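Narero desk lamp: six claims, one grump

Posted Apr 6, 2025 by Josiane Hoarau

I have owned too many lamps that promised to fix my eyes. The Narero came with a leaflet saying it would cut evening fatigue, help me concentrate and "bring calm to the workspace." It is a lamp. I used it every night for 4 months and kept the leaflet so I could check it line by line.

Setup

The leaflet says three minutes. It took me eleven, most of it spent hunting for the little hex key, which was taped inside the lid of the box. The pole goes into the base, one screw, done. No complaints about the fit. The instructions are drawings only, and the second drawing is wrong about which way the washer faces. 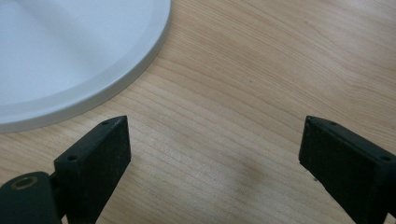 Light

Bright enough to read a paperback, and I'll give them that. The "sunset" setting is plain orange and makes everything on paper look like an old tax form. There are four brightness steps and I can tell maybe two of them apart. My neighbor Hamisi Okoth says he sees all of them, but he also sells lighting.

The touch control is my real gripe. It comes on when you brush past it with a sleeve. It does not come on when you press it with a cold finger in October, and I know because I stood there pressing it. My old Baudry had a switch that clicked, and it lasted over 11 years.

Stability

The company makes a lot of noise about the weighted base. It's wide and plain white, takes up more of the table than I'd like, and dust shows up on it by the next morning. I did lean on the pole a few times to see if it would tip. It didn't, though I wouldn't trust it around a cat.
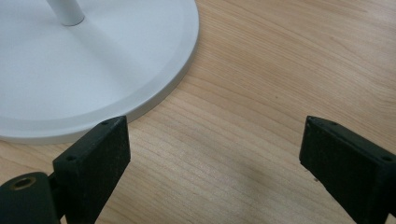

Price and support

Too much for what it does. I wrote to support about the touch control and got a polite answer from a Gilles Lefèvre, who told me to unplug it overnight. I did. No change. He then offered me a discount on a second lamp, which I did not take.

If you find one on sale and you wear short sleeves, fine. At full price I would look for anything with a switch.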